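Print | E-mail this page | 14 shares | 6 comments

Come mend clothes with us: Sallesska is looking for a part-time repair person (and some people to test our classes)

Posted June 25, 2019 by Brisa Bautista

I've put off writing this for weeks, mostly so I could keep telling myself I'd manage the summer on my own. I won't. There are two racks of other people's clothes behind me as I type, and one of them has started leaning. So I need help, and I'd like it to be somebody who enjoys the work.

Sallesska is a clothing repair shop with a teaching room in the back. We fix what people bring us: shirts, pants, coats, the odd backpack, one wedding dress so far that I lost sleep over. We don't make new clothes and we don't do costumes (please stop asking, theater people, I love you but no). In May we took in 494 pieces, and that's the month I realized two people and a kettle can't keep up.

The two people are me and Nelli Toivonen. Nelli does tailoring in the proper sense, with chalk and pins and a very straight face. I do everything else, plus the phone.

What the job is

It's 22 hours a week to begin with, spread over four days. We can move the days to suit you once we know each other. I'd want you here for at least two of the mornings when the door is open, and the rest you could do in the afternoons when it's quiet and we play the radio too loud.

Most of what you'd do is plain mending. Buttons, hems, seams that have let go under the arm, zippers, pockets that have turned into tunnels. Shirts are the biggest part of the pile by a mile. Collars wear through at the fold, and if there's enough life left in the other side you can unpick the collar, flip it, and sew it back on, and the customer gets another few years out of a shirt they were about to throw out. I could talk about collar turning all day, and if you take the job I probably will. Cuffs too! Cuffs are fiddlier, but I have a way of doing them that I'm pretty proud of.

You'd also be at the counter some of the time. People bring in something torn and they're often a little embarrassed, so you need to be kind and also clear with them about money. I would much prefer you say "this will cost more than the shirt did, do you still want it?" than have somebody get a shock at pickup. Plenty of them still want it, by the way. A man last winter paid for the same flannel shirt three times.

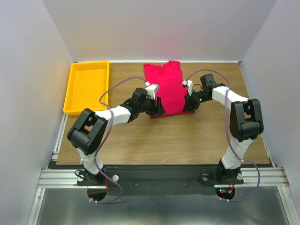

Pay is $19.50 an hour while you're learning our ways, and goes to $22 after 11 weeks if we both want to keep going. You get paid for the time you spend at the counter, for cleaning up, and for the staff meal on class nights when we sit around and call it planning. Paid sick time from day one. I can't offer health insurance at these hours and I'm sorry about that – if the job grows the way I think it will, we'll talk about it again in the new year and I'll put it in writing.

We have three sewing machines, an overlocker, a good steam iron and a bad steam iron. All the machines are older than Nelli. You'll be expected to oil them and change needles, and I'll show you how if you've never done it. We keep track of jobs in a notebook with paper tickets. I tried an app called Restico for a while and went back to the notebook, so if you're a software lover you may find us frustrating.

Who I'm hoping to hear from

You can sew a straight seam on a machine and a decent one by hand. You can look at a hole and have an opinion about it. That's really the whole of it. I don't care if you learned at school or from your uncle or from fixing your own ski pants in a van. If you've got a certificate, lovely, bring it along and I'll admire it, but I'll be looking at the inside of your seams.

I would be extra happy if you know knits. Neither of us is great with sweaters and we've been turning them away, which hurts every time. Darning, picking up ladders, knitting a new cuff onto an old sleeve, any of that, please put it in the first line of your e-mail so I see it.

You need to be able to lift a full laundry bag up one flight of stairs, or be fine telling me that you can't, and we'll sort the work so you don't have to. The shop floor is level from the street but the storeroom isn't. The bathroom is downstairs and roomy. If there's something you'd need from us to do this job well, tell me early and I'll be straight with you on what we can do.

Spanish or Finnish would be handy. English is what we use with each other, though Nelli counts stitches in Finnish and you'll pick up the numbers whether you want to or not.

What I'm not looking for: somebody who wants to run their own line out of our back room. I've had two lovely people do that and both times it ended with us tripping over bolts of fabric.

And the classes

Second thing, and this one is for pretty much anybody. We're putting together a beginner mending course for the fall and I want to try it out on real people before I charge money for it. So I'm looking for a small group to come to six evenings in July and August, free of charge, and tell me where it drags.

You should be bad at sewing. I mean that! Nadja Widmer, who is writing the handouts, tested the first one on her quilting friends and of course they all breezed through it and we learned nothing. If you've never threaded a needle, you're perfect. If you own a jar of buttons and a lot of guilt, also perfect.

The evenings go from 6:15 to 8:30. We start with buttons, then hems, then a straight tear, then patches, then one evening on knees and elbows, and the last one is whatever you've got at home that's been bugging you. Please bring your own clothes to work on, washed. We'll supply thread, needles, scissors and something to eat. You'll be asked to fill in a one-page form each time and to be blunt on it. I've been teaching myself to take criticism and I need the practice.

You have to be 16 or over, and I'd ask that you only sign up if you can make at least five out of the six. There's no pay for this one, but you keep the little kit (worth $18 in the shop) and you get first pick of places in the fall.

How to apply

For the job: e-mail me with a few lines on who you are and two or three photos of things you've mended. Take one from the outside and one from the inside, please. Phone pictures are fine. No cover letter in that stiff cover-letter voice, I won't get through it. If I like the look of your work, I'll ask you in for a paid trial of three hours, where you'll do a hem, a zipper and one mystery item off the rack. I'll get back to everyone, even if it's a no – I remember how it feels to hear nothing.

For the classes: put "Beginner" in the subject line and tell me the worst thing you've ever done to a piece of clothing. I'll pick a mix of people, so it's not first come, first served.

Job applications are open until I find the right person. I'd love to have you start in the middle of July, but for the right hands I can wait a bit.

You'll find us at 747 Nason Street, the door with the green awning, two down from the bakery. If you'd like to drop by and see the place before you decide, come in the afternoon. Mornings are chaos.

– Brisa

Share this page | Print | E-mail to a friend

6 comments

Yevhen Kravchuk
Is the trial on your machines or can I bring my own? I have a very old one that I trust and I'm slow on anything else.

Brisa Bautista
Bring it, Yevhen! There's a spare table by the window. I'd still want to see you on one of ours for ten minutes or so, just so I know you won't hate it.

Jouko Rautiainen
I once ironed a bowling shirt with the plastic hanger still in it. Does that get me into the class

Nadja Widmer
Jouko, e-mail that to Brisa with the subject line like she asked, or she'll lose it. But yes, I'd say your chances are good.

talpur_knits
I do sweaters, all kinds, but I could only manage 15 hours a week because of school pickup. Worth writing in or are the 22 fixed?

Brisa Bautista
Write in, please, today if you can. I'd split the job in two for a sweater person.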